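3.2 Planning the purchase

When we sat down in November to plan the laundry cell, Ebere Olaniyan and I had a budget line for arms and, I am a little embarrassed to say, hardly a word about anything else. The arms are the part everyone likes to shop for! But a cell needs a rail, cables, cameras and walls too, and then all the small household goods the arms will handle – baskets, clothespins, hangers, a drying rack. We set aside 2,000 dollars for these extras and kept a separate list for each.
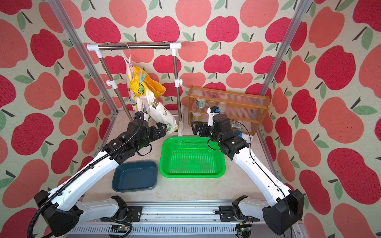
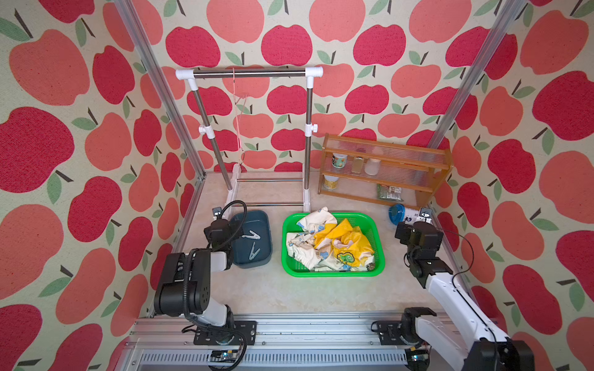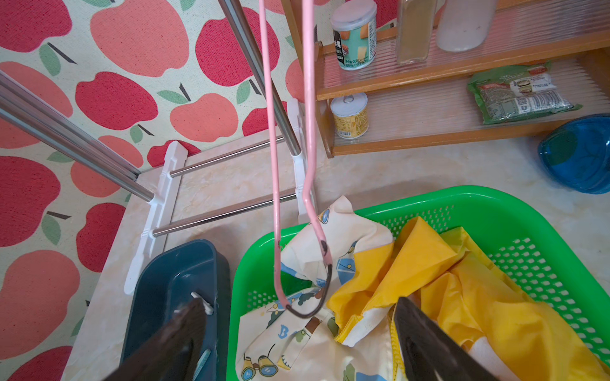

Figure 4. The laundry cell, with its drying rack, green basket and wooden shelf.

Damilola Nnaji asked for quotes from Coltance and from Berncombe, and the two came back looking so different that we spent a whole afternoon putting them into the same format. Coltance folded cabling into the price of each arm, while Berncombe charged 110 dollars per set and shipped it separately. We would gently urge other small labs to ask for delivery times in writing as well, for we had 62 days between our first order and our last parcel. Spare gripper fingers went on the second order, and next time we would put them on the first. Section 3.3 gives the full price list, with the spares on their own lines.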